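Service Desk: Incident Record
Plavlow River and Rainfall Monitoring Service
Subject: Rainfall readings from the Negash gauge missing from public warnings page
Reported by: Perrine Hervieu, Duty Forecaster
Assigned to: Stojan Leka, Data Systems
Priority: High
Status: Resolved, monitoring

Summary of report

The Duty Forecaster advised at 4.40am that the rainfall total for the Negash gauge had stopped changing on the public warnings page, although heavy rain was showing on radar over the upper catchment. The page displayed a total of 282 millimetres for the month of May and gave no sign that the figure was out of date. Neighbouring gauges at Kudon and Pakance were updating normally.

Forecasters were instructed to disregard the Negash total when issuing flood advice and to use radar estimates until further notice. A notice to the same effect was placed on the public page at 4.55am.

Initial checks

The gauge was contacted directly by modem and answered at the first attempt. Battery voltage was within limits. The logger clock was correct. Readings had been recorded at the gauge throughout the night and were held in its memory, and it was therefore concluded that the fault lay between the receiving server and the page. 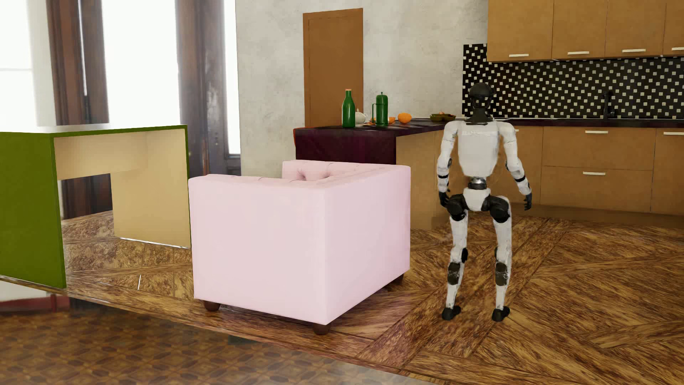 The receiving server was found to hold 2,347 unprocessed messages in its incoming folder, all of them from Negash. Messages from other sites were passing through without delay. Mr Leka noted that each held message carried a station name one character longer than the name on the register. Staff are reminded that the display checks only whether a station is reporting, and that a station may be present and upright, like the white robot standing on the parquet with its back to us and its arms at its sides, while telling the forecaster nothing of use. A green status light should not be taken as proof that totals are current.

Cause

The station name had been altered during a routine settings update the previous afternoon. A trailing space was added to the name. The processing program compares names exactly and sets aside any message it cannot match. No alarm was raised, as the alarm threshold for set-aside messages applies to the whole network and had been fixed at a level suited to a much larger fault.

Action taken

5.20am: Trailing space removed from the station settings by Mr Leka. The next message was accepted and displayed.

5.35am: Held messages released in batches of 800 to avoid overloading the database. The first batch completed without error.

6.10am: Final batch completed. The Negash total on the public page was compared with the logger memory and the two agreed.

6.15am: Notice removed from the public page. Duty Forecaster informed by telephone.
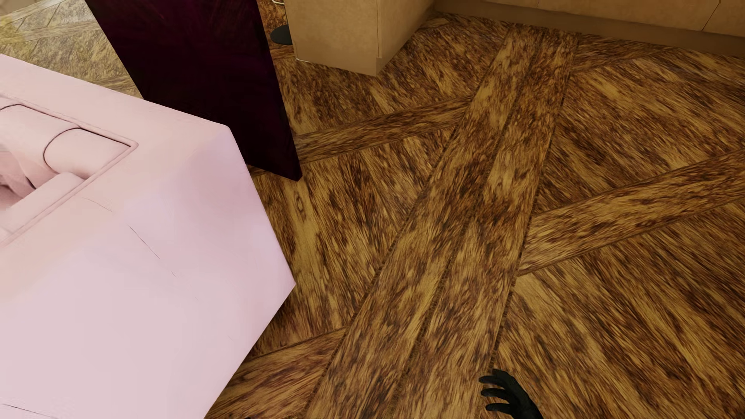

6.50am: Flood advice for the Negash valley was reviewed by Spyros Kovačević, Senior Hydrologist. The advice issued overnight had been based on radar and did not need to be changed.

Comments

Azra Babić, Public Information: Two enquiries were received from residents asking why the total had jumped. Both were told that delayed readings had been added and that the rain had fallen over several hours. Please confirm that this wording is acceptable.

Stojan Leka: Confirmed.

Tomás Figueiredo, Network Manager: The settings form should reject names with spaces at the start or end. Please raise this as a separate change request and link it to this record.

Follow-up

Change request to be submitted for the settings form. Owner: Mr Leka.

Set-aside alarm to be applied to each station separately, with a warning after 3 messages. Owner: Mr Figueiredo.

Public page to show the time of the last reading beside each total. Owner: Ms Babić.

This record will remain open for monitoring until the alarm change has been tested at Negash, Kudon and Pakance.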